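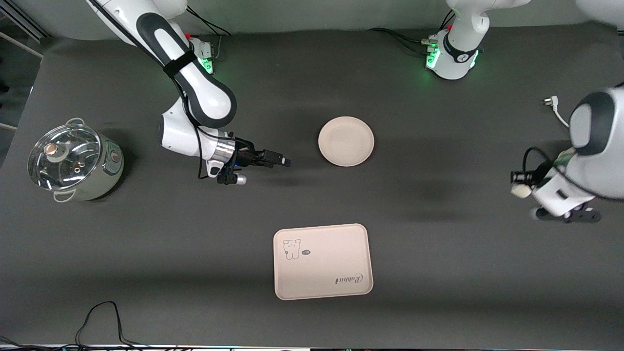
*Pot, plate and tray on the bench, with both arms over the table.*

2022-12-12

To: Aba Tetteh
From: Iddrisu Darko
Re: Charts and tables for the Terine crop statistics handbook, second report

The chart work is on schedule except for the irrigation chapter. We have now checked 111 charts against their source tables. Seven had errors that a reader would notice, and all seven have been redrawn.

**Axis scales**

Most of the errors were in the yield charts. The maize and sorghum panels sat side by side with different vertical scales, so sorghum looked close to maize when it was well under half. Both panels now start at zero and share a scale. Nkrumah Aidoo asked whether the same should be done for the rainfall charts. I left those alone - the districts differ too much and the dry ones would be flat lines.

**Survey data**

The Sulemana district file has 865 farm records after cleaning. Two villages reported plot sizes in acres and the rest in hectares, which is why the September draft showed such a jump in average plot size. Seidu Bawa converted the records and reran the tables. The median hardly moved. We now print the median first, with the mean in the appendix.

**Color and labels**

Ebenezer Eshun printed the full draft in black and white. The stacked bars for fertilizer use could not be read at all, so they are now grouped bars with direct labels. The line charts held up fine once we dropped the legend and put the crop names at the line ends.

**Irrigation chapter**

This is behind. The Grullby office sent totals but no breakdown by season, and the chapter needs the breakdown. I have asked again. If it doesn't arrive we can run the chapter with annual figures and a note, but the dry season chart would have to go.

**Spending**

Printing of the review copies came in under the estimate. Nothing has been spent from the travel line. I would like to move part of it to the Atesach license, which runs out before the final tables are done - please let me know if that needs a separate form.

**Next**

- Finish the captions for the livestock chapter
- Second check of all percentages that should add up to 100
- Send the revised yield charts to Nkrumah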